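Clearing the desk, part two

Last time I wrote about the drawers. The top of the desk took longer, mostly because I kept using it while I was trying to sort it out.

I bought the desk from Skonow four years ago. It's bamboo, light in color, and it shows every ring from a coffee cup if you leave it long enough. I wipe it with a damp cloth and then a dry one. Up to 60 minutes of sun on it in the morning, and that's when I see the dust.

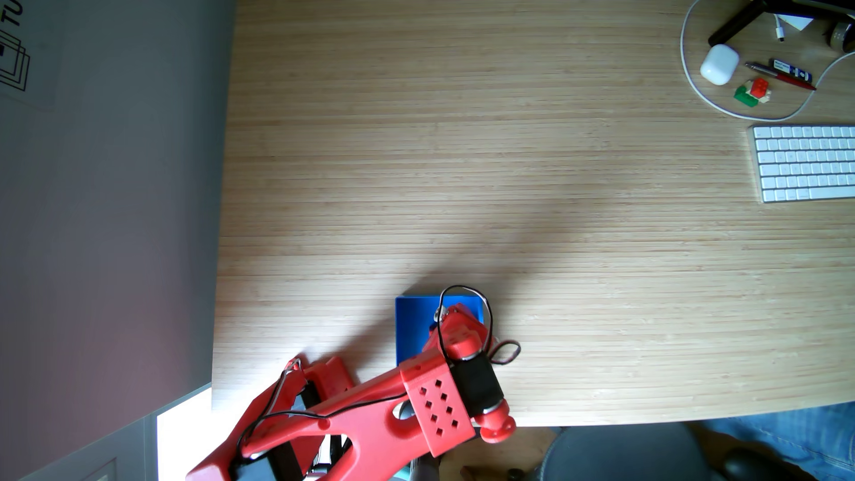 My rule this month is that small things get one place to land. For me that's a shallow tray. Screws, erasers, the key to the bike lock — all of it goes in there at the end of the day, and on the first of the month I empty it and put things back where they belong.

Pens are harder. I own too many and reach for 2 of them. Hala Nimri gave me a pen cup in December and I filled it in a week, so now it lives on the shelf and I leave a dark pen and a red one out by the keyboard.

Cables I haven't solved. The white charging cable for my earbuds is longer than it needs to be and ends up in a big loop with other stuff inside it. Hadi uses clips that stick to the back edge of his desk. I may try those, but I don't love glue on bamboo.

Next is the bookshelf.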